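生活と包装の文化史 第4回 配布資料
担当:辻 真司(Shinji Tsuji)

飲みものを「持ち歩く」ということ

前回の宿題、みなさんの「容器日記」を読ませてもらいました。おもしろかったです! 一日に手を触れた容器を書き出すだけの課題なのに、朝の牛乳から寝る前の目薬まで、びっしり書いてくれた人がいて、読むのに夜中までかかりました。今回はそのなかから、飲みものの容器にしぼって話をします。

1 ひょうたん、竹筒、革袋

水を運ぶ道具は、土地にあるものから始まります。ひょうたんが育つところではひょうたん、竹が生えるところでは竹筒、家畜を飼うところでは革袋。どれも軽くて、落としても陶器ほど簡単には割れません。竹筒は節がそのまま底になるので、加工が驚くほど少なくてすみます。私はこの「節を底にする」という発想が大好きで、授業のたびに話してしまうのですが、今年も話します。

一方で、栓はずっと悩みの種でした。木を削った栓、布を巻いた栓、ろうで固めた栓。容器の歴史は胴体の歴史として語られがちですが、栓と口の歴史として読み直すと、見えるものがずいぶん変わります。ここはレポートの題材としてもおすすめです。

2 ガラスびんと「返す」習慣

ガラスは中身の匂いを移さず、洗えば何度でも使えます。そのかわり重い。牛乳びんや酒びんが町のなかをぐるぐる回っていたころ、びんは買うものというより、しばらく預かるものでした。びん代を戻してもらった経験を、ぜひご家族に聞いてみてください。空きびんを店に持っていってお菓子に換えた、という話がきっと出てきます(うちの母は換えすぎて叱られたそうです)。

王冠とねじぶたの違いにも触れておきます。王冠は一度開けたら元に戻りません。つまり、開けた人はその場で飲みきることになります。ねじぶたは途中でやめられる。この小さな差が、飲む場所と飲む速さを変えました。
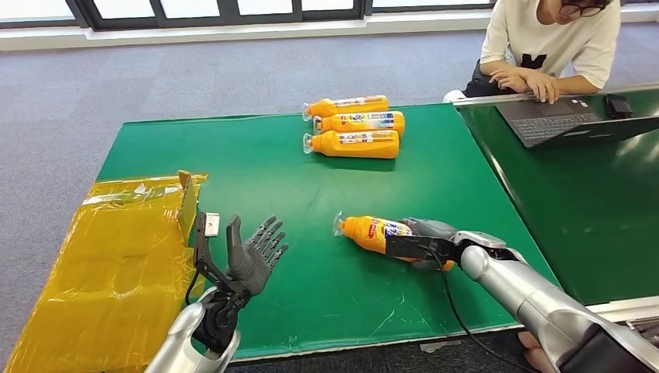 途中でやめられるとなると、容器はかばんに入ります。かばんに入ると、今度は倒れることが前提になります。立てて置く道具だったものが、寝かせても平気な道具になるわけで、ここから口の密閉性がいっそう大事になってきます。棚の並べ方や冷蔵庫の扉のポケットの深さまで、容器に合わせて変わっていきました。家の冷蔵庫を開けて、ポケットの寸法を測ってみると楽しいですよ。

3 樹脂の時代

PETは、ポリエチレンテレフタレートの頭文字です。もともと繊維やフィルムの材料として広まり、のちに飲料の容器に使われるようになりました。試験管のような形の「プリフォーム」をまず作り、温めて型のなかで空気を吹きこみ、ふくらませます。ふくらむ前の姿は本当に小さくて、初めて手にとったときは声が出ました。口のねじの部分はこの段階でもう完成していて、あとから形が変わるのは胴のほうだけです。

日本では、小型のペットボトルの製造を業界が長く自主的に控えていました。散乱ごみが増えることを心配したためです。1990年代の半ばに自粛が解かれ、500ミリリットルのものが一気に広がります。みなさんが生まれたころには当たり前の風景だったはずですが、私が学生のころ、かばんに入っていたのは水筒か缶でした。

4 ラベルは誰に話しかけているか

ラベルには、店の棚で選ぶ人に向けた面と、買ったあとで読む人に向けた面があります。前者は大きな文字と色、後者は原材料名や保存方法。同じ一枚の紙やフィルムのなかで、声の大きさがまるで違います。筒に巻かれるので、正面から一度に見えるのは全体の一部だけ、という制約もあります。平らに広げたラベルのデザインと、巻いたあとの見え方を比べるのは、とてもいい練習になります。

課題(2月の最初の授業で提出)

家にある飲みものの容器を一つ選び、次の点を600字で書いてください。
・口と栓のしくみ。開けるとき、どの指に力が入るか
・寝かせたとき、どちらへ転がるか、どこで止まるか
・ラベルをはがして広げ、正面に来る部分に印をつけたもの(別紙に貼付)
・飲み終わったあと、どこへ行くことになっているか

スケッチは上手でなくてかまいません。線がゆがんでいても、寸法が書いてあれば十分読みとれます。容器は洗って乾かしてから観察してください。

次回は缶詰と缶切りです。缶切りを使ったことがない人は、当日、実習がありますので楽しみにしていてください。軍手を持ってきてくださいね。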